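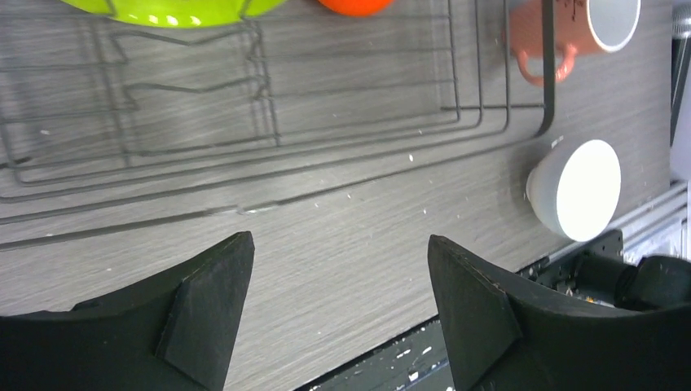 Fotitz Reconcile is the account-matching module of the Ullov practice suite. It compares custodian position files with the holdings recorded in a firm's own books and lists the differences before the start of the working day.

## What it does

Files are collected overnight and loaded by 6.15 am. Each position is matched on account number, security identifier and quantity. Where all three agree, the line is closed without action. Where one differs, the line goes to the exceptions queue with both values shown side by side.

Cash balances are handled separately -- a trade awaiting settlement is held as pending until the custodian confirms it or the settlement date passes.
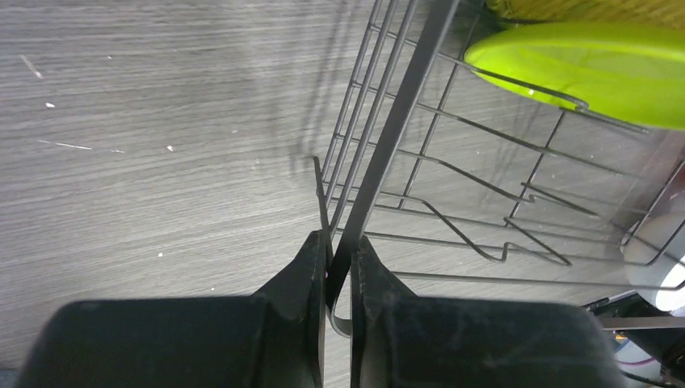 Exceptions can be assigned to a named user, grouped by custodian or exported as CSV. A closed exception keeps its full history, including the original file reference. It can be reopened by any user with supervisor rights.

## Specification

| Item | Value |
|---|---|
| Part code | FR-317 |
| Accounts per licence | 3802 |
| Custodian formats supported | 68 |
| Concurrent users | 16 |
| File types | CSV, fixed width, XML |
| Hosting | Fatance data centre or client server |

Further accounts need a second licence. Formats outside the supported list can be mapped on request, and a sample file is needed for each.

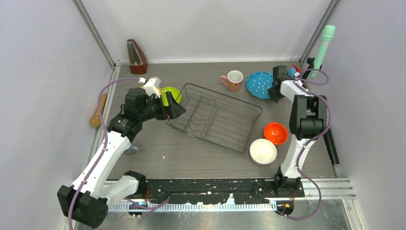

**Department: Adviser Operations Products, Ullov**

## Ordering and set-up

Reconcile requires the Ullov ledger, version four or later. Firms using the Đào ledger need the import bridge, which is ordered separately and does not carry cash history across.

Set-up takes five working days from receipt of custodian credentials. The first full comparison is run on a Monday, using Friday's closing positions. Fee schedules are not included in this module -- see Fotitz Billing.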